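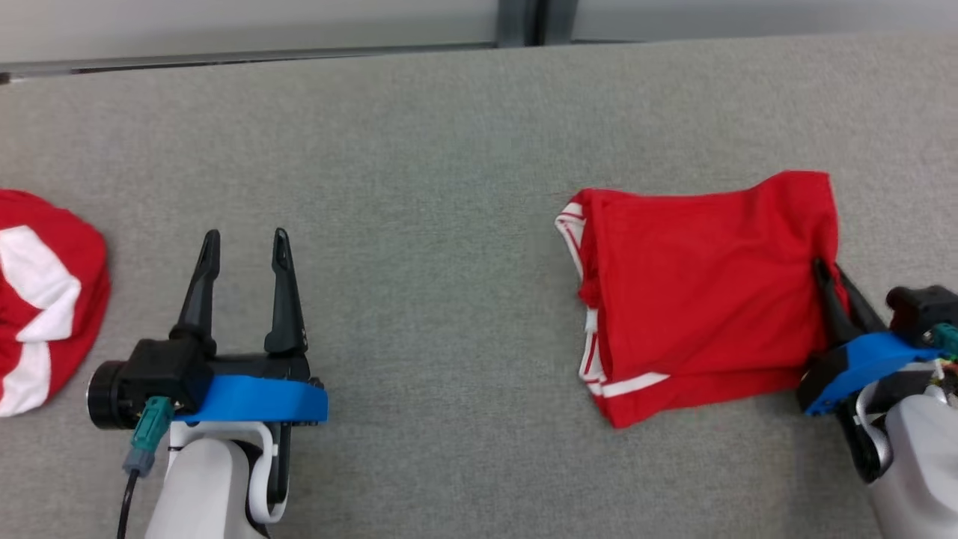
Beta readers wanted for my second crime novel

Hello! I've finished a draft (at last) and I'm looking for 7 people to read it before it goes anywhere near an agent. If you've ever guessed the killer by chapter four and been unbearable about it, please get in touch.

The book's called Skorna, and it's a follow-on to Istar, which a few of you were kind enough to buy. You don't need to have read that one, and in fact I'd love at least 2 readers who haven't, so I can find out whether the new book makes any sense on its own. It's set in Tresville again, off season, with the ferry cancelled and a body in the net loft. Fairly dark in places, a bit of swearing, no harm to animals (the dog is fine, I promise).

What I'd ask of you: read the whole thing over 30 days, starting in November, and fill in my list of questions at the end. I want to know where you got bored, who you suspected and when, and whether the bit with the tide tables is clever or just confusing. I've read it so many times I can't tell any more! Please don't fix my commas, as there's a proofreader for that later on. 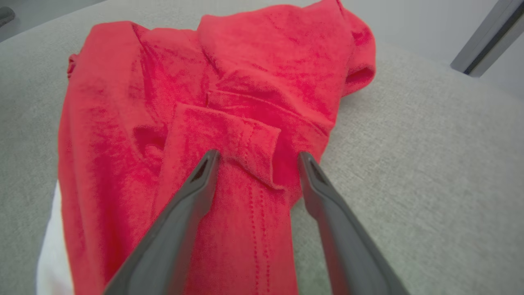

Red terry cloth, crumpled up on light grey.

You'd suit this if you read a lot of crime, old or new, and can be blunt without being mean. Police or nursing experience would be a lovely bonus, and so would knowing anything at all about small boats. I'm afraid I can't take other writers who want to swap manuscripts this time round, my own pile is silly enough already.

There's no fee, but you'll get a signed paperback when it's out, your name in the thanks if you'd like it there, and an invitation to the launch drinks at Wada, the bookshop café that hosted the last one.

To put yourself forward, use the contact form and type 2941 in the subject box so I can find you among the junk. Tell me the last three crime novels you read and which of them annoyed you most, and say whether you'd want a printed copy or a file for your e-reader. I'll reply to everyone, though it may be late in the evening when I do.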